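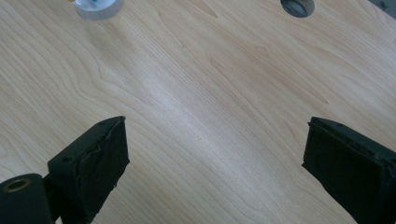
**Call for participants: table surfaces in shared and home workrooms**

Tromden is seeking adults to take part in a study of how people use and look after wood and wood-look tabletops. The study is carried out by our Furniture and Interiors section and is led by Hala Kabbaj. It concerns ordinary tables used for meals, paperwork, sewing, homework and similar tasks.

Glare from lamps and windows, visible grain, and the feel of a surface under the hand all affect how long a person is willing to work at a table. Present guidance for schools and libraries says little on these points. The results will be used to revise the Tromden purchasing guide, which was last updated before most of our member libraries replaced their reading tables.

**Who may apply**

Applicants must be 18 or older and must use a table at home or at work on most days. We have places for 70 participants. Experience in woodworking or design is not required. Persons employed in the sale of furniture are not eligible, nor are members of their households.

We particularly welcome applications from people who wear reading glasses, and from people who share one table among several uses – for example, a dining table that also serves as a desk.

**What participation involves**

Each participant will attend 2 sessions at the Plarkau building, on separate days. In the first session, participants will sit at a series of tables with light and dark surfaces and carry out short tasks: reading a printed page, sorting envelopes, writing by hand and wiping the surface clean. The ceiling lights will be changed between tasks, and participants will rate their comfort on a paper form.

The second session is a group discussion of care and cleaning, moderated by Rogério Rangel. Participants are asked to bring the name of any polish, oil or cleaning product they use at home. Please do not bring the product itself.

Between sessions, participants will keep a brief daily record of how their own table is used. A booklet is supplied. Entries may be made in English, Portuguese or Vietnamese.

**Payment and expenses**

Participants receive $141 on completion of both sessions. Payment is made by check or bank transfer. Bus and train fares are refunded on presentation of a ticket, and parking behind the building is free of charge. Those who withdraw after the first session will be paid half of the full amount.

**How to apply**

Application forms are available at the Plarkau front desk or by mail from Hạnh Hầu, Study Coordinator. Please state the kind of table you use, its approximate age if known, and the days on which you are able to attend. Forms must be received by Mon 30 July. Sessions will be held in September, in groups of 8.

Applicants will be notified in writing whether or not a place is offered. Personal details are kept separately from the comfort forms and booklets, and are destroyed once payment has been made. The seating area is on the ground floor and has step-free access; other access needs should be noted on the form.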